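Reseña: Mahuika, edición en disco del largometraje de Leen Saliba

Llevaba tiempo queriendo tener esta película en casa. La vi por primera vez en un pase de filmoteca, con una copia bastante castigada y subtítulos que se perdían sobre los fondos claros, y desde entonces solo había podido volver a ella por fragmentos. La edición que acaba de sacar Ukberg trae dos discos y un libreto, y la he visto entera, extras incluidos, antes de ponerme a escribir.

Para quien no la conozca: Mahuika cuenta el regreso de una actriz de teatro al pueblo costero donde empezó, Grokcombe, para cerrar la sala que dirigía su hermano. La interpreta Ivone Xavier, que entonces venía casi exclusivamente de las tablas. El hermano es Gianni Marino, en un papel corto que sostiene buena parte de la primera hora. La película es lenta y no pide perdón por ello. Hay una conversación en un camerino que dura lo que dura y que en otras manos se habría quedado en la mitad.

La imagen es lo mejor del lanzamiento. La restauración conserva el grano y no ha aclarado las escenas nocturnas, que era lo que yo temía. En el pase de filmoteca la secuencia del puerto era una mancha; ahora se distinguen las caras y se entiende quién se marcha primero. Solo he notado un cambio de tono raro en el segundo rollo, dentro del autobús, donde los verdes tiran a amarillo durante unos planos y luego se corrigen.

El sonido es mono, como el original, y está limpio. Los diálogos se oyen bien a volumen moderado. La música de Bảo Hà, que apenas aparece, tiene más cuerpo que antes, sobre todo el piano del final. No hay doblaje al español. Los subtítulos son correctos, aunque traducen un par de chistes del reparto de forma demasiado literal y conviene subir un punto el tamaño de letra si se ve desde lejos.

En el segundo disco están los extras. El más útil es una entrevista larga con Saliba, que explica cómo ensayó con los actores en el propio teatro antes de rodar y por qué descartó un prólogo con la protagonista de niña. También se incluye Manena, su cortometraje anterior, que yo no había visto. Es un ejercicio de escuela con todas las de la ley, pero ya aparece Xavier en un papel de vecina y ya se nota el gusto por dejar la cámara quieta cuando alguien sale de la habitación. El tercer extra, un montaje de pruebas de vestuario sin comentario, se ve una vez. 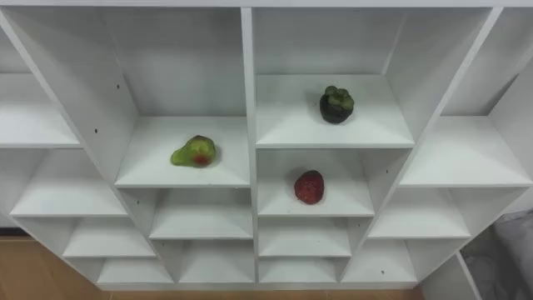
El libreto merece párrafo aparte. Lo firma Hina Ghumman y repasa la carrera teatral de Ivone Xavier antes del cine: las compañías de gira, los papeles de sustituta y la temporada en que hizo tres obras a la vez. Está bien escrito y trae fechas, que en estos casos se agradecen. La letra es pequeña y gris sobre papel brillante, así que hay que buscar una buena lámpara. Lleva además una filmografía, a la que le falta al menos un telefilme que menciona la propia Ghumman unas páginas antes.

La caja es de cartón rígido, con los discos en bandejas superpuestas. Para sacar el segundo hay que retirar el primero, y los cierres aprietan bastante. El mío llegó sin rayas. La numeración va impresa en el lomo, por dentro; a mí me ha tocado el ejemplar 322.

En cuanto al menú, tarda en cargar y no recuerda dónde se dejó la película. Si se para a mitad hay que volver a buscar el capítulo a mano, y los capítulos no llevan título.

¿La recomiendo? A quien ya le guste la película, sí, por la imagen y por la entrevista. A quien no la haya visto le diría que espere a algún pase en sala, si tiene uno cerca, o que la pida prestada. Ukberg tiene previsto para abril una edición sencilla, con un solo disco y sin libreto, que puede bastar para una primera vez. Manena, según su catálogo, se queda solo en esta.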